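Bench help wanted: desktop teardown and rebuild, part time

Hi! I run the hardware bench at Alholm, a small refurbishing shop on the second floor of the old Jakico building, and I need another pair of hands (maybe two pairs, if the right people turn up). We take in retired office computers, clean them out, test what's inside and get the good ones ready for schools and community centers. Right now there are 258 towers on my shelves and I'd like to see a lot fewer of them by April.

Most of the work is with the case on its side and the panel off. You'll be looking at drive cages, power supplies and memory slots for much of your shift, and you'll get to know those blue plastic drive carriers very well. Ours are mostly Dell desktops, so once you've learned your way around a few, the next one feels pretty familiar.

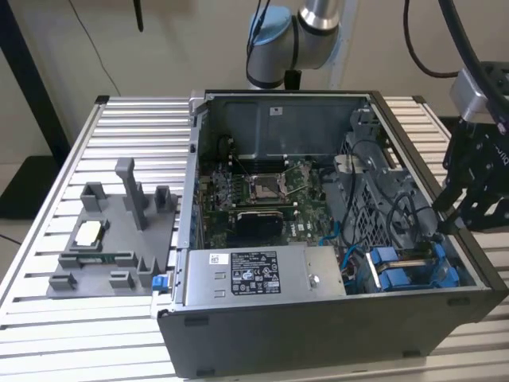
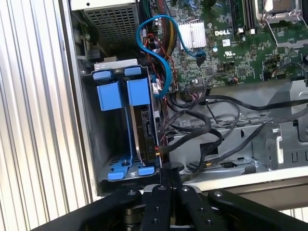
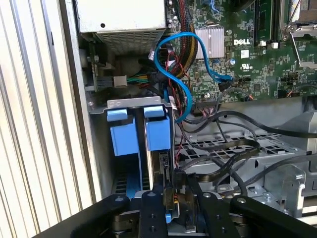 A normal shift goes something like this: pull a tower, write down the tag number, take out the drives, check the cables and connectors, blow out the dust, then put it back together or strip it for parts. Cables eat up more time than anything else, I swear. If you're the kind of person who enjoys tucking a cable back where it belongs, please write to me today!

You don't need a certificate. I would like you to have opened a computer before, even if it was just your own, and to be okay with small screws and decent notes. We keep our records in Ki, a plain little inventory program that takes an afternoon to learn. Towers weigh up to 70 pounds by the pair on the cart, so tell me if lifting is a problem and we'll sort out the shelving side differently.

Shifts are 3 hours, mornings or late afternoons, and you can pick two or more a week. Pay is $222 a week for four shifts, adjusted if you do more or fewer. Coffee is free, and the Ameo bakery downstairs gives us a discount (the cinnamon rolls go early).

To apply, send me a few lines about something you've taken apart and whether it went back together. No cover letter, please. Put "bench" in the subject line and tell me which shifts suit you. I'm reading applications through Sunday, November 16, 2025, and everyone who writes will get an answer from me.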